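Plamemstead Neighbours – Help & Advice
Home > Kitchens > Washing up and drying

Wire dish rack: cups keep falling over, glasses never dry, and now it lives on the worktop full of other stuff

Posted by soggycuffs
Views: 2,332

We moved into a flat in Plamemstead in January and the kitchen has one short stretch of worktop, most of which is now dish rack. It's a plain metal wire one, no tray. I assumed a dish rack was the sort of thing you put down and then stopped thinking about. I have thought about it every day since.

My problems, in order of how much I swear at them:

Cups go over. I stand them upside down, turn round to get the next one out of the bowl, and hear the clonk. By the time I'm finished at least one is on its side collecting drips from its neighbours.

Small glasses are too narrow for the gaps and too wide to go between the bars, so they sort of lean and look at me.

It has also become the place where everything goes. Tape, clips, a tube of something. My other half regards any object with sides as storage. I've moved it all out twice and it has all come home.
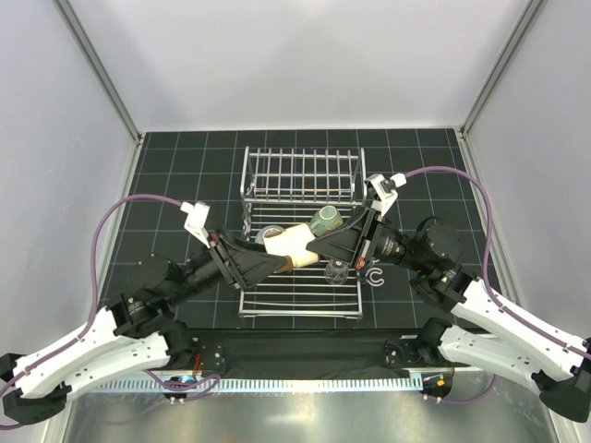
I've looked at the Camenzind rack in the hardware shop on the Isville road, which has proper cup pegs and is 380 mm wide, so it would fit with a bit left over for, say, one slice of toast. But I resent buying a second dish rack to fix the first. Is there a way of loading a wire rack so that things stay put, or am I expecting too much of bent metal?

Two replies

Posted by drainingboard_dan

Dishwasher.

Posted by thirdshelfdown

Ignoring the above, which I see he has also posted under the thread about chipped plates.

A bare wire rack is designed around plates. Anything else in it is a guest. I had one for years and got it to behave in the end, so try this before you hand over any money.

Plates first, along one end, even if you've only got a couple. They make a wall. Then put your cups hard up against the wall, open end down and tilted a little, with the handle hooked over a wire if there is a handle. A cup without one is a menace and should be wedged between two things heavier than itself. A cup standing on its own in the middle of a wire rack is going over, you can set your watch by it.

If one does end up on its side, at least turn it so the opening points down. Lying with the mouth up it will hold a spoonful of water until you put it in the cupboard, and then it will give the water to you.

Small glasses I wouldn't put in there at all. Fold a tea towel in half, lay it next to the rack and stand them on that, upside down. Leave them ten minutes, then turn them up the right way, otherwise they mist over inside and smell of tea towel. Yes, this takes up more worktop. You can hang the towel up afterwards, though, which is more than you can say for the rack.

As for the tape and so on, get a box. I used a Plustport tub with a lid, the shallow sort, and put it exactly where the rack used to be, then moved the rack along. People drop things where their hand already goes. It took my lot up to 2 weeks to notice they were being tidy, and by then it was too late for them to object. Do keep the tape out of the wet in the meantime. The edges pick up water and grit and after that you can't find the end, although I grant you could never find the end before.

One more thing, check the rack is level. Mine had one foot slightly bent and everything crept downhill overnight. I bent it back with pliers and felt like an engineer for the rest of the evening.

Posted by soggycuffs

Thank you, this is more thought than I've given to anything in this flat including the boiler. Plates as a wall is working so far, three meals in. One foot is indeed bent. Box has been put out and currently contains the lid of the box.

Posted by mrs_overflow

We have the Camenzind. The pegs are nice but they come off in your hand if you have big mugs, and it rusted where the bars cross. I'd say it is fine if your cups are small and you are not sentimental. Also it drips, so you'd still want a tray or a towel under it.

Does anyone know if the hardware shop still does keys?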